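Household and Shop-Floor Handling – Interim Progress Report
Reporting period: second quarter
Prepared for: Lornau Fund, program office
Prepared by: Diarmuid Flanagan, Cirnham

1. Status

Work package 2 (packaged food and snack items) is on schedule. Work package 3 (folding and stacking of textiles) started in March and is three weeks behind. Spending is within the approved budget.

2. Work package 2

The task is to take mixed snack packets from a tabletop and place them in a carton without damage to the contents. Demonstrations are recorded by people using hand-held grippers, and the control policy is trained on those recordings. The target for the period was 500 usable demonstrations; 529 were accepted after review. A further 63 were rejected, mostly for lost tracking when both operators reached across the table at once.

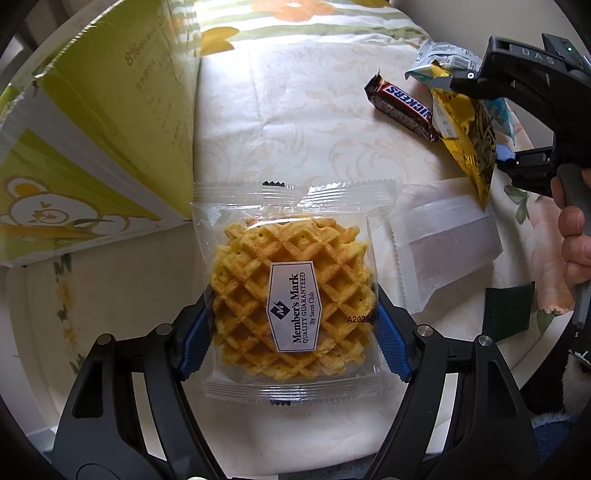
Clear packets remain the hardest class. Depth readings through transparent film are unreliable, and the policy tends to close too early or too low. Baked goods add a second problem: the force needed to hold the film securely is close to the force that breaks an edge. Foil bags are easier to detect but change shape under the jaws, so the release point drifts. Candy bars in opaque wrappers cause little trouble.

On the test bench the trained policy now completes nearly 23 percent of full table-clearing runs with no human help. Single picks do much better, but the agreed measure is the full run, and we report against that. A person does the same job faster and with fewer crushed items. We do not consider the system ready for a store back room or a home kitchen.

3. Work package 3

The delay comes from the Meltura controller, which needed a firmware change before it would hold a steady grip on thin cloth. Alexiou supplied the fix on a Tuesday and testing resumed the next morning.

4. Next period

– Retrain with the force limit lowered for clear packets.
– Repeat the full-run test under dimmer lighting.
– Recover one week of the work package 3 delay.

No change to the final delivery date is requested.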